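4.2 Open-day demonstration

The second part of the evaluation was carried out in front of visitors during the open day at the Jodisgate site in June. The purpose was to see whether the collection procedure described in Section 3 could be followed outside the laboratory, with people standing close to the table and asking questions. The same hand-held gripper, wooden table and set of textile items were used as in the laboratory sessions. No changes were made to the recording settings.

A demonstration consisted of one operator picking up a bundle of soft items, lifting it clear of the table, holding it and setting it down at a marked location. Items were taken from the Helline set, which mixes thin fabrics with padded pieces. Operators were told to grasp at the thickest accessible point and to keep both fingers in view of the gripper camera for as long as possible. Visitors who wished to try the tool were given 4 practice grasps before recording was turned on. Their recordings were stored separately from those of the trained operators.

In total, 782 grasps were recorded over the day. Of these, 100 were made by visitors and the rest by trained operators. A grasp was discarded if the tool was put down before the item had been released, or if a second person took hold of the item during the lift. By these rules 20 grasps were removed, all of them from the visitor group.

Layered bundles were the most demanding case. When several materials are pinched together, the outer layer hides the ones behind it, and the fingertips may press on different fabrics at the same time. In Figure 6, a salmon-pink fabric and a white panel are held together, with a band of gray waffle-textured material between them and a padded flap of similar texture standing out to the left, above the table surface. The layers can be told apart along the upper part of the bundle, and the gray band ends just above the gripper hardware. Annotators were therefore asked to label the bundle as a single object and to list the visible materials in a separate field.

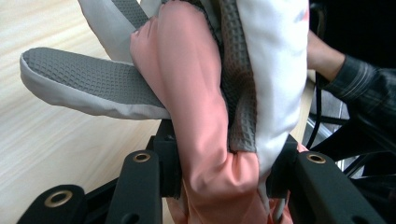 Figure 6. Layered textile bundle held in the hand-held gripper, viewed from the tool camera.

Touran Pakzad objected to the single-object label during the discussion that followed the afternoon demonstration, arguing that a policy trained on such labels would have no reason to separate the layers, and that anyone folding laundry needs them separated. She suggested marking each layer at the point where it leaves the grip and leaving the hidden parts unlabeled.

We tested this proposal on the operator recordings after the event. Two annotators, Pallavi Tiwari and Ruan Magagula, marked the exit points independently using the Nadar annotation tool. Agreement was good where neighboring layers differed in color and poor where they differed only in texture. Light-gray edging next to light-gray panels was the most frequent source of disagreement. Exit points are included in the released data as an optional field, and the single-object label is kept as the default.

The presence of visitors had two practical effects on the procedure. First, operators held items in the air for longer than in the laboratory, often while answering a question. These pauses were left in the recordings and are flagged by a speed threshold on the tool pose. Second, forearms and sleeves entered the camera view more often. We did not mask them. The baseline in Section 5 is trained with and without the affected segments, and the two versions are reported separately.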